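最近在整理一个移民家庭开的小厂的历史，边查边发，按顺序往下看就行。厂名叫Voreck，做马赛克和水磨石，开在Skedunmont，现在那块地是停车场。

**1/**
起因是旧货摊上买到的一本工价簿，硬皮，前面的几页被撕了。簿子里反复出现两个客户：一个是Grandier旅馆，一个是Ametepe轮船公司。别的客户多半只记姓氏的头一个字母，对不上人。

**2/**
先说创办人。簿子里没有他的全名，只有签字的缩写。从当地教堂的受洗记录看，一家人是从意大利北部过来的，父亲一栏写的职业是“铺地匠”。二十年代末到港，母亲和孩子晚一年才到。

**3/**
他到了以后没有马上开厂，先给别人打工，铺银行和邮局的地面。按日结钱，下雨停工不算。簿子最后夹着一张他自己抄的旧账，记的就是这段时间，字比后来的小得多，大概是纸不够用。

**4/**
开厂的本钱是800块，其中一半是向同乡会借的。借据的抄件在县档案室，利息写得很清楚，还款日也写得很清楚。最后一笔比约定的晚了五个月，旁边注了一个“讫”的意思，没有罚息。

**5/**
厂里最初有5个人，全是亲戚或者同村。簿子上管他们叫“大的”“小的”“左手”“会计”“表弟”。“会计”的工钱最低，我猜是孩子放学后来帮忙记数，目前没有证据。

**6/**
第一笔大活就是Grandier旅馆的门厅，图样是一圈波浪纹，中间一颗八角星。簿子里记了1290磅石料，分三次送到，第二次少送了，对方扣了钱，后来又补上。旅馆五十年代改建，地面盖了地毯，再后来整栋拆掉。 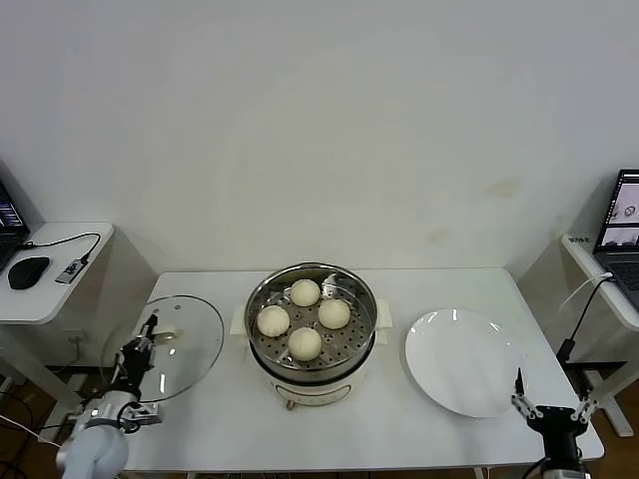 在这条下面，Skedunmont本地的一个读者留言说，门厅的地面没有全毁，拆楼之前有人把中间那颗星切下来运走了，他小时候在公共图书馆的侧门里见过，踩上去有一条缝。我回头去查图书馆的捐赠登记，确实有一条“石质地面一块”，没有写来源，登记的年份和拆楼是同一年。先记下，不下结论。

**7/**
接着说Ametepe。轮船公司要的是售票厅的柜台台面和墙裙，不是地面，所以工价另算，按件不按尺。簿子上有一处划掉重写，原来的数目是162，改过以后的那个数被水泡了，读不出来。

**8/**
这单活做完，厂里买了第一台磨机。在那以前都是手磨，跪着磨，簿子里有一项固定开支叫“膝垫”，每个月都有。买机器之后这一项过了很久才消失，可见边角还是得用手。

**9/**
战争那几年记录很少。意大利籍的人要登记，他有一段时间不能去港区干活，而Ametepe的售票厅正好在港区。簿子里这一段都是小活：门槛、窗台、墓碑底座。签字换了一个人，笔迹偏圆，我倾向于是他的妻子。

**10/**
更正一下，前面第4条我写“县档案室”，应该是市里的，两个地方在同一栋楼，不同层。想去查的要在下午四点以前到，复印另外收费，硬皮的册子不让复印，只能抄。

**11/**
战后的部分还没读完。目前能确定的是：入籍文件是战后才办下来的；厂名也是那时候改成Voreck的，以前的招牌上用的是家族姓氏。为什么选这个名字，没找到说法。同乡会的会议记录里提过一句“新招牌太贵”，没有下文。

**12/**
关于图书馆那块石头，我写信问了，回信说侧门十二月要重新铺，铺之前可以让我进去量尺寸。如果是同一块，八角星的边长应该和簿子里画的草图对得上，草图旁边标了尺寸，单位是他老家的旧尺，得先换算。

**13/**
有人问簿子会不会捐出去。会，等我抄完。现在抄到第三本的一半，前两本的抄件已经交给档案室了，需要的可以直接去那边看。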